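Welerora finally has a date, and I have feelings about it

So the sequel is happening. Sort of. If you missed it (and I wouldn't blame you, it came out at two in the morning my time), the people at Herkholm put up a short post saying Welerora is leaving early access in August, with a full campaign, a new harbor region and what they're calling a "reworked stamina economy." I read that last phrase four times and I still don't know if I should be excited or start stocking up on potions.

Some background for anyone new around this blog. I've been playing Welerora for way too long. My save file says 758 hours, and before you ask, yes, a big chunk of that is me standing in the market town trying to sell turnips to a man who already has turnips. It's a trading and exploring game where the combat is kind of bad and the boats are wonderful. You start with a leaky raft and a debt, and if you play it my way you end up with a slightly bigger leaky raft and a much bigger debt.

The harbor region is the part I'm happiest about. Players have been able to see those cliffs from the lighthouse map since the very first build, and there were all kinds of theories on the forum about what was over there. My favorite was that the whole coast was a painted backdrop and the devs had forgotten about it. Now we know there will be three towns, a fish auction and a smuggling guild with its own ranks. A fish auction! I have waited my whole life for a fish auction I can attend in pajamas.

The price is where it gets touchy. It's going up to 29 dollars at launch. Anyone who already owns it keeps it, so this doesn't hit me at all, but the comments under the announcement went sour pretty fast. I think it's fair, personally. I paid 15 back when the only thing you could do was row in a circle, and I've bought sandwiches that gave me less joy.

Then there's stamina. Right now you get 200 points a day in the game, and rowing eats most of it. You learn to plan your whole trip around that number, where to sleep, which island has the free soup, whether it's worth going back for the crate you dropped. I love that stuff. The post hints that the cap will go away and be replaced with something tied to weather and your crew's mood, and it gives no details at all. I can see that being great. I can also see it being the thing where I spend an hour cheering up a sad oarsman named Polák so he'll take me to the next bay.
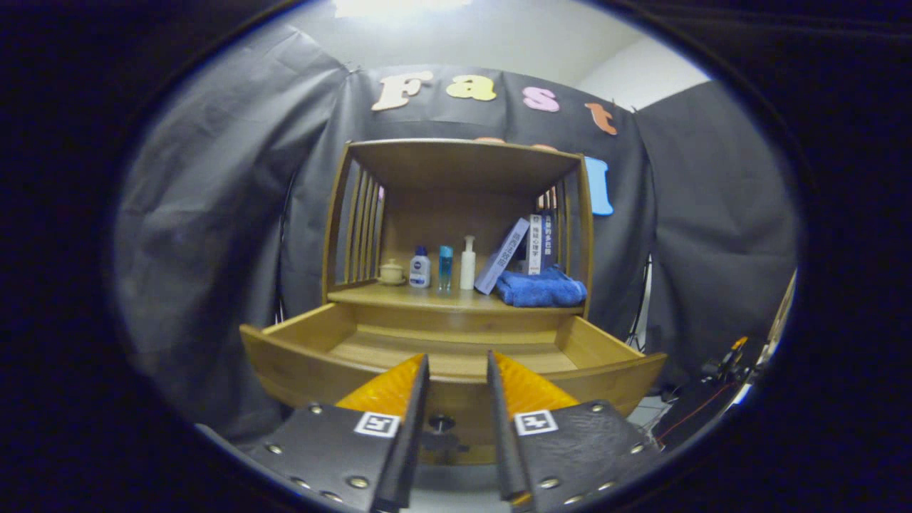
Natália Valente left a comment on my last post saying I'm being way too soft on the stamina change, and that a game built on running out of breath halfway across a channel has no business taking that away right before launch. She wants a classic mode, with the old numbers locked in, and says she'd happily give up one of the three towns to get it. I'd fight her over the towns, but a classic mode sounds great to me. Put it in a menu somewhere and let us grumpy old rowers have it.

The other bit of news is the soundtrack. Kvido Jireš is back doing the music, and there's a minute and a half of the new harbor theme in the trailer. Accordion, a lot of low drum, and something that might be a saw? I've had it on a loop while doing dishes. The old night sailing track is still the best thing in the game for me, and I really hope they didn't touch it.

Things I still want to know: do old saves carry over (the post says "we're working on it," and I don't love that), can you finally rename your boat, and did they fix the bug where the ferry captain Celent follows you into your own house and stands by the stove. I'm fine with it if they didn't. I've gotten used to the company.

My plan for now is to finish paying off my debt before the update lands, so I can start the harbor stuff clean. I'm two good turnip seasons away, or one if I stop buying hats. If you're playing too, tell me what you're doing with your last weeks in the old version, and if anyone has spare tar on the north server, I will trade you hats for it.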